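Event Operations in Combat Sports
Unit 4: Weigh-ins and catchweight bouts
Instructor: Ishbel Cowie

Reading before class: the Dumitrescu chapter on weight classes, first half only.

A weight class is a ceiling. A fighter can come in under the limit, but anything over it is a miss, even by half a pound. In non-title bouts many commissions allow one extra pound. Title bouts have no allowance, so check the bout sheet before you call a weight.

Official weigh-ins are usually held the morning before the fight. The ceremonial weigh-in later in the day is for fans and press and has no effect on the result. Students mix these up every term.
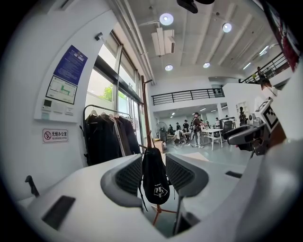
When a fighter misses, the promoter has a few ways to go. The opponent can accept the bout at a catchweight, normally for a share of the other fighter's purse. The opponent can refuse, and the bout is off. Some commissions give extra time to try again – find out how much before the scale opens.

Case for discussion: Janka Oravec and Jiahui Liang are matched in a bout on the Sostunance card, with a contract weight of 155. Liang makes weight. Oravec does not, and she has no time left. Work out what the matchmaker says to each corner and in what order. Joni Harju will play the commission inspector.

Terms to know: catchweight, contract weight, purse forfeit, same-day check, hydration test.

Written work: one page on the case, due at the start of Unit 5. Late papers lose a grade. Send questions to Kerttu Harju in room 217.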